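Pinzas Tavemis para brazos de sobremesa: lo que opinamos en el club después de un curso

13 Jun 2020

Llevo el taller de robótica de los sábados en el club Prastby, con chavales de secundaria que vienen sin saber lo que es un par motor y a los dos meses me corrigen a mí. Este curso cambiamos las pinzas viejas por un par de Tavemis, una para cada brazo, y como me habéis preguntado varias veces por correo, aquí va la reseña larga (larga de verdad, avisados quedáis).

Lo primero, el montaje. El manual habla de 30 minutos por pinza y a nosotros se nos fue casi toda la mañana con la primera, entre que los tornillos son diminutos y que todo el mundo quería apretar alguno. La segunda, mucho mejor. Vienen 16 tornillos de repuesto en una bolsita y menos mal, porque ya hemos gastado unos cuantos.

Nuestro ejercicio estrella es con un bol, un recipiente cuadrado oscuro y algo fino metido dentro, todo sobre tela negra. Parece una tontería, ¡pues probad! El bol perdona mucho, con esa boca ancha. El recipiente es otra historia, alto y estrecho, y lo que sobresale te deja muy poquito sitio donde agarrar.

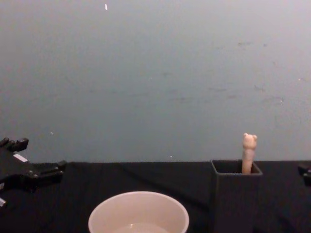
El agarre me ha convencido. Los dedos cierran parejos, sin ese tironcillo lateral que tenían las antiguas, y se abren lo bastante para lo que hacemos nosotros. Eso sí, la fuerza se ajusta en 3 niveles y yo echo de menos uno intermedio: el bajo se queda corto con cosas lisas y el medio ya me da un poco de miedo con según qué vasos.

Lo que menos me gusta es la calibración. Hay que repetirla cada vez que apagas, y con un grupo impaciente delante se hace eterna. También le pondría un cable mejor pensado, que el nuestro hay que colocarlo con cariño antes de mover nada.

Y luego está trabajar a dos manos, que es donde los chicos se lo pasan en grande. Con un brazo a cada lado tienen que ponerse de acuerdo en quién entra primero y quién espera con la pinza en alto, y las discusiones son buenísimas.
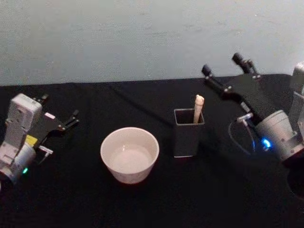 ¿Las volvería a comprar?

Sí, con la boca un poco pequeña por el precio, que son 200 euros cada una y para un club como el nuestro es dinero. Si vais a competir en la Copa Skotow, adelante sin dudarlo. Para empezar de cero tiraría de algo más sencillo y dejaría estas para el segundo curso. En junio probaremos los dedos de goma que venden aparte y ya os contaré.

Entradas relacionadas
Placa Panyasiri: primeras impresiones
Cómo preparamos la Copa Skotow
Telas y fondos para la mesa de prácticas
Destornilladores que aguantan un curso entero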